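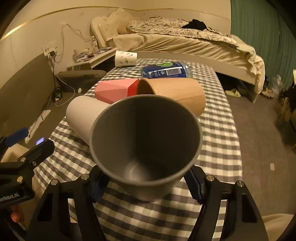 Is the Hollik open day worth the trip if all you care about is cups, a reader wanted to know after my last post, or is it mostly people selling candles? Fair question! There were candles, two rooms of them, and I walked right past. I spent most of my afternoon with the cups and I'd go back tomorrow.

Hollik is the old guesthouse at the top of Melnyk Street, and once a year they let small makers and shops set up in the bedrooms. You pay 8 dollars at the door and get a photocopied map, which is wrong about the second floor (the stairs are at the other end). I went up the wrong way, came back down, and ended up in the Taresico room mostly by luck.

Taresico does plain cups and containers in big sizes and soft colors, and that's pretty much it. No saucers, no lettering. They had a long table with a checkered cloth on it, the kind my grandmother used for cards, and most of the cups were lying on their sides, so you look right into them. The gray one was my favorite. It has a thin rim that's a shade lighter than the rest, and it tapers in toward the bottom. The tan-orange one is darker inside, a real brown, and I went back and forth between those two for much longer than I want to admit.
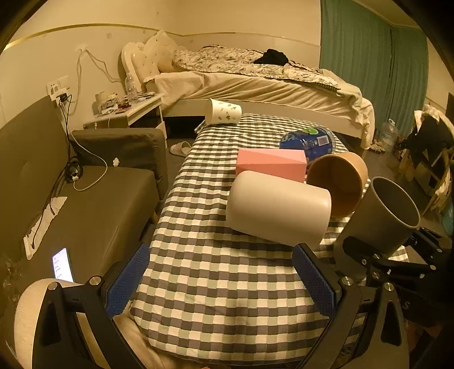

I asked about prices and got a sheet of paper with everything on it, including things they hadn't brought. The line runs to 393 pieces if you count every color separately, so the table was a tiny corner of it. The pale beige is the slow seller, apparently, and the pink goes first. I would have guessed the other way around - I think the beige looks great next to the gray, and that checkered cloth didn't hurt either of them. (I asked if the cloth was for sale. No.)

Room 5 was Fetetti, all trays and cutting boards, very nice and very packed, and I lasted maybe ten minutes before I needed air. The kitchen downstairs had coffee and a plum cake that was gone by three. Get your slice first and do the rooms after.

Parking is hopeless. I left the car by the school and walked up, and coming down with a bag in each hand was no fun at all. Bags, plural, yes. I bought the gray and the tan-orange, plus a tray.

The next one is in February, same house, same price at the door. Taresico told me they're hoping for a bigger room, and I'm hoping for a corrected map.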